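Starting the Carrier shawl over, with a plan this time

January 29, 2025
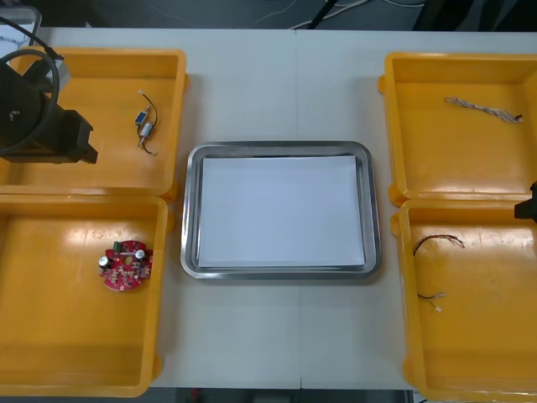 How much yarn does a lace shawl take?
It depends on the needle size and how far you block it, but the Carrier pattern asks for 1,165 yards of fingering weight and I would buy one skein more than that.

I started this shawl in July with yarn from the Ekcombe mill shop. The pattern is a top-down triangle with a leaf repeat of 21 stitches and a knitted-on border. I got through the first chart fine. In the second chart I lost a yarn over somewhere, kept going for two evenings, and ended up with leaves that leaned the wrong way on one side. I put it in a bag and made socks until Christmas.

Last week I ripped it back to the garter tab. The yarn is Cuvura Fine, a wool and silk blend, and it came through the ripping better than I expected. I wound it into hanks, soaked them, and hung them over the tub overnight. Most of the kinks dropped out.

Changes for the second try:

Stitch markers between every repeat, even in the easy rows.
A lifeline at the end of each chart. I'm using dental floss, the unwaxed kind.
Size 5 needles instead of 6. My gauge was loose before and the leaves looked washed out.

I'm also leaving out the beads. The border calls for 2,000 of them, placed one at a time with a crochet hook, and I tried a sample with a few and didn't like the weight. If you do want them, Flitholm sells size 8 seed beads in tubes and the matte gray looked good next to this yarn.

So far I have the tab and the first 12 rows done. The smaller needles make a firmer fabric and I can read my stitches now, so I'm keeping them. The second chart starts this weekend if the sleeve I owe my sister gets finished first.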